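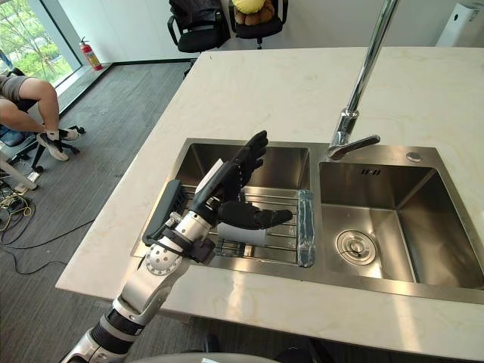
Kitchen sink with a marble worktop and a robot arm over the left basin.

New graduation module: what has been agreed, and what hasn't

Wednesday, October 28, 2020

The Plurkari college board has voted to make a module in community and heritage studies a condition of graduating. It passed with little debate, late in an evening meeting, and most students will have heard of it through a two-paragraph email with a link that didn't work until the next morning.

We have now read the full paper. It runs to 22 pages, and a good deal of it is taken up with why such a module would be a fine thing. We have no quarrel with most of that. Plenty of our members have asked for years to see more local history taught, including the history of the families who came to work in the Tallow district and were left out of every textbook used here. But a vote to require a module is easy. Staffing it, timetabling it and marking it will take money, and on money the paper has one paragraph.

What was agreed

Students who enrol from January will need to pass the module before they can graduate. It carries 15 credits and can be taken in any year. Students already enrolled are exempt, though the paper says they will be "encouraged" to take part. We asked what encouraged means and were told that guidance would follow.

The module will be run from the Plurier campus, with some teaching at Warrier "where demand allows". Anyone who has tried to get a Warrier seminar place in the past two years will know what that phrase is worth. If the module is compulsory, demand is every new student on both campuses, so it is hard to see what there is left to measure.

Who will teach it

The paper lists 23 existing courses that might count towards the requirement. We went through them one by one. Several haven't run since the last round of cuts. Two are open only to final-year students, which is not much use to anyone hoping to get the thing done early. One appears twice under slightly different titles. Take those out and the list is a good deal shorter, and what remains was already full this term.

No new permanent posts are promised. The paper talks of "drawing on existing strengths", and we have seen before how that goes. Staff on hourly contracts are handed a new course a few weeks before it begins, they write it in their own time, and at the end of the year someone else is asked to do it all again. The people who have taught this subject here for longest did so with small budgets and, at times, not much respect. They might reasonably have been asked what they needed before the vote was taken. As far as we can find out, they were sent the paper when everyone else was.

Class sizes

The draft timetable allows for groups of up to 80. For a lecture that would be ordinary enough. But the paper also says the module will be "discussion-led", with students bringing in family papers, recordings and their own accounts. We would like to see the room where a discussion of that size takes place, and we would like to know how long each person gets to speak. The online version, which is what most of us will be getting for now, raises the same question with the cameras off.

Does it replace anything?

This is the part that students ask us most. The college says total credits for a degree won't rise, so something has to give way. The paper suggests that it will come out of free choice modules. For students on the science and nursing courses, who have hardly any free choice as it is, this may well mean dropping a language. Language staff have noticed this too, and a written reply to them has been promised. We haven't seen one.

What we are asking for

We want a costed staffing plan published before enrolment opens, and a cap on seminar groups that is written down. We also want a plain statement of which courses will run and on which campus, so that students aren't choosing from a list that is partly out of date. The board says a progress report will come to its January meeting. By then the first students bound by the rule will be enrolling, so it will be reporting on something that has already begun.

If you are due to enrol in the new year, or you teach one of the courses on the list and weren't told that it was there, please write to the newsletter desk. We will print replies in the next issue, with names left out if you prefer. The full paper is on the board's page under Meetings, and the link now works.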